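A Cold Friday at the Mindley Open Day

1/13/23
By Qistina Wuisan
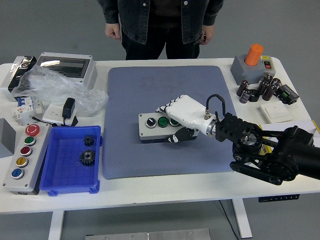 One of the worktables at Mindley, with a push-button control box on the mat.

I'd been meaning to get out to the Mindley open day for years, and this time my friend Anisa Siregar rang the night before and said she'd drive, so there went my last excuse! It's a lovely run out past the dairy farms, though we did miss the turnoff (my fault, I was talking) and had to double back at the feed store.

Mindley makes blankets, in case you've only ever seen the name on a label. The old mill has 176 looms' worth of history in it, according to the board in the front hall, but 24 are still running, and what a noise they make. Our guide, Senad Papadopoulos, had a big voice and a great fondness for wool. He let us put our hands in the raw fleece, which left mine soft and smelling of sheep until dinnertime.

My favourite part was the dye room. There's a whole wall of sample cards in every colour you could want, greys and rusts and a green that Anisa wanted for her hallway, and Senad told us the recipe books go back to his grandfather's neighbour, old Mr. Tichý, who wrote everything in pencil. Some pages have tea rings on them.

Lunch was pea soup and a cheese roll in the canteen, and very good too. We shared a bench with a retired couple who come every year and always buy the same tartan rug, one for each grandchild. Then the seconds shop, where I was sensible for a good ten minutes before coming away with two throws and a tea cosy.

Parking is free but the lower lot gets muddy, so wear boots. The next open day is in April, and Anisa has already put her name down for both of us.

Recent posts
Jiretti Gardens in the rain
Soup weather: three from Izzati Lubis
A weekend on the Zorard ferry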